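House rules for hand-held gripper sessions

I have been doing home sessions with the hand-held gripper since January, and on Thursday I finally wrote my own rules down. Sheila Nuttall asked for them, as she starts with the Drodton group next month. The official guide runs to 19 pages and most of it covers charging and uploads.

Clear the floor first, then put back only what the task needs. Anything left over gets picked up by mistake sooner or later.

Start with the jaws open and empty. Close on the object, wait a beat, then lift. I used to snatch, and Donal McGrath sent back 2 of my first batches for it.

Keep both thumbs on the pads the whole time. If you have to scratch your nose, stop the take.

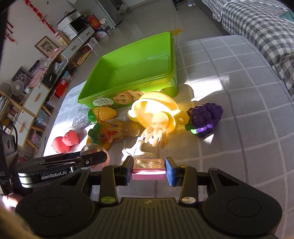 Toy food session on the play mat, with the pink box in the jaws and the green tray still empty.

One object per grasp. If two come up together, put both down and go again. Don't shake one loose.

Don't use your free hand to fix things. A cup that rolls away stays where it rolled until the gripper can get it.

Check the fingertip pads every 100 grasps and wipe them with a damp cloth. Let them dry before you carry on.

Log the drops. Josué Cordeiro went through 600 of our takes and said the missing drops gave him more trouble than the bad grasps.

I still don't have a good rule for sunlight. I close the curtains if I remember. Yuk-lan Kong works evenings only, and I may try that next.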